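ロボットソフトウェア演習 第5回 配布ノート
手先の軌道から方策の入力まで:座標系、時刻合わせ、開閉の推定

前回の宿題、みなさんおつかれさまでした。四元数の符号でつまずいた人がかなりいましたね。q と -q は同じ回転なので、補間の前に内積の符号を見て揃えておく、これだけで直ります。私も学生のころ同じところで丸二日つぶしたので、気持ちはとてもよくわかります(手首がぐるんと一回転する軌道が出てきたら、まずここを疑ってください!)。

今回は、手持ちグリッパで集めたデモを学習に使える形にするまでの話です。教科書だと「前処理」の一言で片づけられがちなんですが、私はここがいちばん面白いと思っています。演習で使うのは Selvanayagam という前処理ツールで、うちの研究室では長いので「セルバ」と呼んでいます。インストールの手順は第2回のノートにあるので、まだの人は先にそちらをどうぞ。

1. まず座標系を書き出す

コードを書く前に、紙に座標系を全部書いてください。今回出てくるのは次のものです。

world 作業台に固定した座標系
head 頭部カメラ
wrist_L, wrist_R 左右の手先カメラ
cube_L, cube_R 左右のマーカーキューブ
tip_L, tip_R 指先の中点

最終的にほしいのは world から見た tip の姿勢です。頭部カメラからキューブが見えているなら、

T(world, tip) = T(world, head) T(head, cube) T(cube, tip)

でつながります。T(cube, tip) は取り付けで決まる定数なので、一度測ったら設定ファイルに書いておきます。ここを左右で取り違えると、右手の軌道がそれらしい形のまま少しだけずれるという、たちの悪いバグになります。完全に壊れてくれたほうがまだ見つけやすいんですけどね。

学習側の Lalix は、姿勢を絶対座標では受け取りません。今の手先から見た相対姿勢に直して渡します。

T(now, future) = inverse(T(world, tip_now)) T(world, tip_future)

逆行列をどちらに掛けるか、毎年かならず質問が出ます。添字が隣どうしで打ち消し合うかを見れば迷いません。変数名も world_T_tip のように添字の順で書いておくと、間違えた行は読んだだけで変だと気づけます。

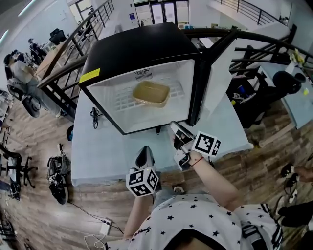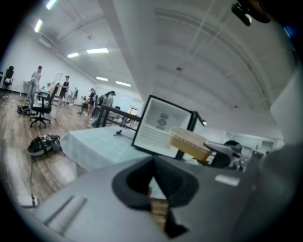

では、キューブの姿勢推定の話をします。1枚の面だけで姿勢を解くと、正面から見たときに奥行き方向の傾きが二通りに解けてしまうことがあります(平面の姿勢推定のあいまいさ、第3回でやりました)。キューブにしておけば二面以上が同時に写ることが多くなって、だいぶ安定します。冷蔵庫の写真でいうと、開いた扉の縁をつかんでいるグリッパにも、低いほうの手のグリッパにも、マーカー模様の入った白いキューブが付いていますよね。ああいう両手の作業では左右のIDを必ず別にしておいてください。同じIDを使うと、手が交差した瞬間に軌道が入れ替わります。それから、手先カメラのほうでは画像の下三分の一をグリッパの灰色の本体が占めています。ここは手と一緒に動くので、特徴点を拾って自己位置推定に使うと「カメラは止まっている」という票がどんどん入ってしまいます。セルバの設定で mask_gripper を true にして、特徴点抽出の前に隠しておきましょう。背景の人も同じ理由で要注意です。人の上に乗った特徴点は RANSAC でだいたい落ちますが、近くを大きく横切られると落としきれません。

ところで、特徴点用のマスクと、方策に渡す画像は別物です! 方策のほうには指先も、つかんでいる物も見せたいので、グリッパを消してはいけません。昨年 Virgilio Bañez さんが演習を手伝ってくれたとき、学習がまったく進まない班の入力画像を表示してみたら、手元が真っ黒に塗られていました。マスク済みの画像をそのまま保存していたんですね。学習を回す前に、必ず入力を目で見てください。

2. 時刻合わせ

カメラごとに時計が違うので、同じフレーム番号でも同じ瞬間とは限りません。セルバでは次の順で揃えます。

(1) 各ストリームのタイムスタンプを読み、単調増加を確認する
(2) 手先カメラの角速度と、頭部から見たキューブの角速度を計算する
(3) 両者の大きさの相互相関をとり、ピークの位置を時刻ずれとする
(4) 基準の時刻列に対して、位置は線形補間、回転は球面線形補間

(2) で角速度の「大きさ」を使うのは、座標系の向きによらない量だからです。ただし頭部カメラ自身も動くので、world に直してから計算してください。直す前の値で相関をとると、頭を振った動きが混ざってピークがぼやけます。

補間で埋めてよい欠損は最大100ミリ秒としておきます。それより長く見失った区間は valid フラグを 0 にして、学習から外します。扉のような大きな物の裏に手が回るとマーカーが隠れやすく、長い欠損が出がちです。ここを無理に線形でつなぐと、扉を突き抜けるまっすぐな軌道ができあがります。可視化するとちょっと笑えますが、実機で再生したら笑えません。

3. グリッパの開閉

開閉の幅は、指先どうしの距離から 0 から 1 に正規化します。全閉と全開の値は左右それぞれで測ってください。兼用にすると、片方だけ閉じきらない方策ができます。

悩ましいのは、つかんでいる間の扱いです。観測した幅をそのまま目標値にすると、物に触れた位置で指が止まり、押しつける力が出ません。薄い樹脂の容器なら、観測値より少し閉じた値を目標にするくらいがちょうどいいと思います。どれだけ閉じるかは制御側の剛性と相談になるので、演習では grip_offset を変えながら自分で試してみてください。中身が液体の容器では閉じすぎに注意です。

もうひとつ、液体の入った容器を運ぶときは傾きの時間変化も見ておくと役に立ちます。tip の座標系で鉛直方向の単位ベクトルを求めて、その角度をプロットするだけです。姿勢推定がぶれていると、ここに細かいギザギザが出ます。平滑化は軽めに。強くかけると、扉を引き始めるような急な動きまでなまってしまいます。

4. 演習課題

データは共有フォルダの rurnevcombe 以下にあります。Rurnevcombe は冷蔵庫まわりの作業を集めた演習用のセットで、全部で1764エピソードありますが、まずは dev に入っている22エピソードだけ使ってください。いきなり全部流すと共有計算機が埋まります(去年埋まりました)。

課題A cube_R から tip_R までの変換を設定ファイルから読み、world での軌道を描く。左手も同様に。
課題B 時刻ずれを推定し、相互相関のグラフを添える。ピークが二つ出たエピソードがあれば、原因を考えて一言書く。
課題C mask_gripper の有無で自己位置推定の結果を比べる。数値の表に加えて、軌道の重ね描きもほしいです。
課題D(余裕のある人向け) valid が 0 の区間の長さの分布を出し、しきい値を変えたときに残るデータ量を調べる。

可視化には Flulberg を使うと楽です。軌道と両方の映像を同じ時間軸で並べてくれるので、ずれていれば再生しただけで気づけます。

よくあるエラーも書いておきます。

「quaternion norm is zero」 欠損行を 0 で埋めたまま読んでいます。NaN にして valid を見てください。
「cube id not found」 左右の設定ファイルが逆かもしれません。
相対姿勢の並進がやたら大きい 単位がミリとメートルで混ざっています。これが本当に多いです。

課題Cの比較方法は、Hilde Verbeke さんが作ってくれたノートブックを下敷きにしています。軌道どうしの位置合わせの関数もそこに入っているので、自分で書き直さなくて大丈夫です。提出は図とコードをひとつのフォルダにまとめて、いつもの場所へお願いします。次回は相対姿勢の列を使って、何ステップ先まで予測させるかという話に入ります。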